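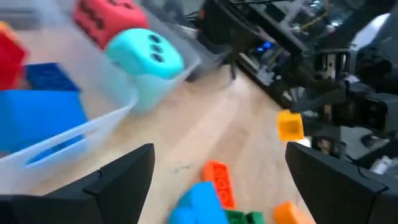 미나리 장난감도서관 운영회의록
일자: 2024년 3월 3일
장소: 2층 정리실 옆 회의 탁자
참석: 체게레다 네가시(Tsegereda Negash, 관장), 대여 담당, 세척 담당, 유아반 프로그램 담당, 기록(본인)
불참: 시설 담당(병원 예약. 오전에 전화로 의견 전달함)

개회
관장이 회의는 짧게 끝내자고 하였음. 지난번 회의도 같은 말로 시작하였음. 지난 회의록은 오탈자 한 곳을 고치고 승인. '대녀 담당'을 '대여 담당'으로 바로잡음. 당사자는 크게 개의치 않는다고 함.

1. 작업대 블록 분류 건

지난번에 미뤄 둔 안건. 현재 작업대에는 뚜껑 없는 통 세 개와 둥근 검은색 냄비가 뒤쪽에 줄지어 있고, 분류할 블록은 가운데에 쏟아 놓고 시작함. 순서 자체에는 이견이 없었음. 문제는 무엇을 어느 통에 넣느냐이며, 이 문제로 회의 시간의 절반을 썼음.

세척 담당은 색깔별로 나누자는 입장. 보기 좋고 아이들도 금방 따라 한다는 의견. 대여 담당은 색깔별로 나누면 파란색이 늘 넘친다며 모양별을 주장함. 아치 모양은 아치끼리, 납작한 것은 납작한 것끼리. 프로그램 담당은 아이들이 어차피 자기 방식대로 나눈다고 하였고, 이 발언은 양쪽 모두에게 지지받지 못함.

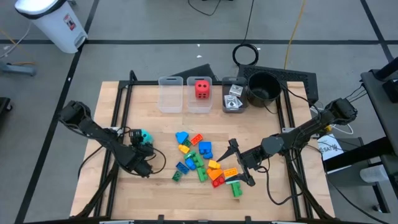

작업대 현황. 왼쪽 투명 통은 비어 있고 그 옆 통에 빨간 주사위.

세척 담당이 왼쪽 통을 가리키며 이 통은 무슨 통이냐고 질문함. 대여 담당은 블록 통이라고 답함. 세척 담당은 블록은 전부 상판에 있지 않느냐고 재차 질문함. 대여 담당은 그래서 앞으로 블록 통이 될 통이라고 답함. 관장의 요청으로 이 부분은 그대로 기록에 남김.

결정: 일단 모양별로 나눔. 색깔별 분류는 7월 여름 프로그램 때 다시 논의. 세척 담당은 반대 의견을 기록해 달라고 하였고, 여기에 기록함.

2. 금속 조각 두 개

짙은 회색 통에 든 은색 금속 조각 두 개에 대하여. 대장에 없음. Sometby 재고 프로그램에서 '금속', '은색', '큐브', '쇠'로 검색했으나 결과 없음. '쇠'로는 소꿉놀이 열쇠 한 벌이 나왔음.

대여 담당은 기증품 상자에 섞여 왔을 것으로 추정. 프로그램 담당은 예전 무게 비교 활동에 쓰던 것 같다고 하나, 예전이 언제인지는 특정하지 못함. 관장은 출처를 모르는 물건이 전용 통을 차지하고 있는데 주사위는 통 하나를 나눠 써야 하는 상황이 온당한지 물음. 답변 없음.

결정: 대여 목록에는 올리지 않음. 회색 통에 그대로 두고 '미확인' 표를 붙임. 표는 대여 담당이 작성.

3. 냄비

소꿉놀이 세트 소속인지, 탕비실 소속인지가 쟁점. 시설 담당이 전화로 전달한 의견은 "내 것은 아님"이었음. 세척 담당은 장난감치고는 깊다고 하였고, 대여 담당은 냄비치고는 장난감 옆에 너무 오래 있었다고 하였음. 두 발언 모두 일리가 있으나 결론에는 도움이 되지 않음.

프로그램 담당이 자투리 블록을 담는 용도로 쓰자고 제안. 관장은 냄비에 블록을 담기 시작하면 다음에는 블록 통에 국을 담게 된다고 우려를 표함. 다만 대안은 없었음.

결정: 보류. 그때까지 냄비는 있던 자리, 즉 뒤쪽 오른편에 둠. 아무것도 담지 않음.

4. 주사위와 큰 블록 보관

큰 주사위는 부피 때문에 매번 말이 나옴. 반투명 통에 큰 파란 블록과 같이 넣으면 공간은 절약되지만, 주사위를 찾으려는 사람이 블록까지 다 꺼내게 된다는 것이 세척 담당의 보고. 꺼낸 블록을 다시 넣는 사람은 주로 세척 담당이라고 함. '주로'라는 표현은 관장이 순화한 것임.

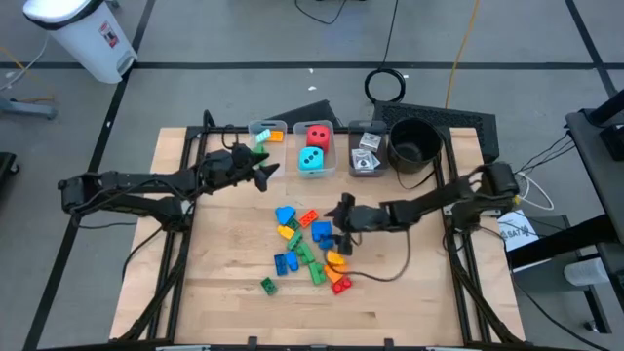

주사위는 가운데 통, 작은 블록은 왼쪽 통. 빨간 주사위가 뒤, 청록색 주사위가 앞.

가운데 통에 빨간색과 청록색을 앞뒤로 넣는 방식에는 모두 찬성. 이번 회의에서 유일한 만장일치임. 프로그램 담당은 어느 색이 앞에 오는지도 정해야 하느냐고 물었으나 관장이 다음 안건으로 넘어감.

대여 담당은 같은 반투명 통을 더 사자고 함. Tateck 견적은 한 묶음 기준으로만 나와 있고, 낱개 가격은 다시 문의해야 함. 손잡이 구멍이 있는 쪽이 들기에 낫다는 데는 의견이 모였으나, 구멍으로 작은 조각이 빠진다는 반론도 있었음. 작은 조각을 넣지 않으면 된다는 재반론이 있었고, 작은 조각이 스스로 들어가느냐는 질문이 이어짐.

결정: 대여 담당이 낱개 가격을 알아봄. 구매는 견적을 본 뒤에.

5. 대장 정리

Sometby에 등록된 물품은 1,714점. 이 가운데 '기타'로 분류된 것이 432점. 관장은 이 정도면 기타가 우리 도서관의 주력 품목이라고 평함. 블록 낱개를 한 점으로 볼지, 한 세트를 한 점으로 볼지가 등록한 사람마다 달랐던 것이 원인으로 보임.

결정: 앞으로 블록은 세트 단위로 등록. 기타 항목은 한 번에 100점씩 나누어 확인하고, 첫 묶음은 기록자가 맡음. 기록자는 이 결정 당시 창문을 닫으러 가 있었음.

6. 마감 정리 시간

지금은 문 닫기 전 정리 시간을 따로 두지 않고 있음. 프로그램 담당이 마감 전 15분을 정리에 쓰자고 제안. 아이들이 함께하는 것이 좋다는 데 동의. 보호자도 함께하는 것이 좋다는 데는 더 크게 동의함. 정리 노래를 틀자는 의견은 세척 담당이 자신은 그 노래를 퇴근 후에도 듣게 된다며 강하게 만류하여 철회됨.

결정: 다음 주부터 시행. 노래 없음. 안내문은 프로그램 담당이 입구에 게시.

7. 기타

- 작업대 상판의 작은 얼룩. 세척 담당이 마른 천으로 먼저 닦아 보기로 함.
- 회의 후 식사 장소는 Lagman으로 정함. 지난번과 같음. 지난번에 다시는 가지 말자고 한 사람도 찬성함.
- 정리실 열쇠를 가져간 분은 돌려줄 것. 소꿉놀이 열쇠를 대신 걸어 두지 말 것.

할 일
대여 담당: 통 낱개 가격 문의, '미확인' 표 작성
세척 담당: 상판 얼룩
프로그램 담당: 정리 시간 안내문
기록자: 기타 항목 첫 묶음
관장: 시설 담당에게 냄비에 대해 한 번 더 물어볼 것

다음 회의 날짜는 시설 담당 일정을 확인한 뒤 공지함.

폐회. 이상 기록함.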